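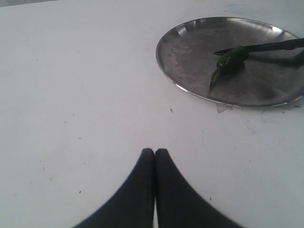
Ticket 501, Lindham open day, kitchen demo
Opened by: Setareh Nazari
Status: open

Arms freeze at step 48 with "path not available", usually once visitors have gathered. Restarted twice. Applause polite.

Reply, Thenmozhi Pinto:
Step 48 is the handover check, and it sulks if the right arm's speed limit is above 25. Someone had left it at 91, presumably to impress Stondevance. Set it to 25 and rerun.
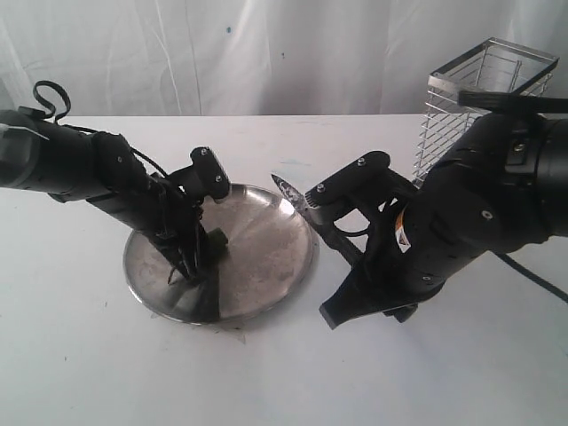
Limit now 25, two clean dry runs, no cutting. Leave the knife in the right gripper and the left one down at the plate before pressing Resume. Ticket stays open until the next visit in July.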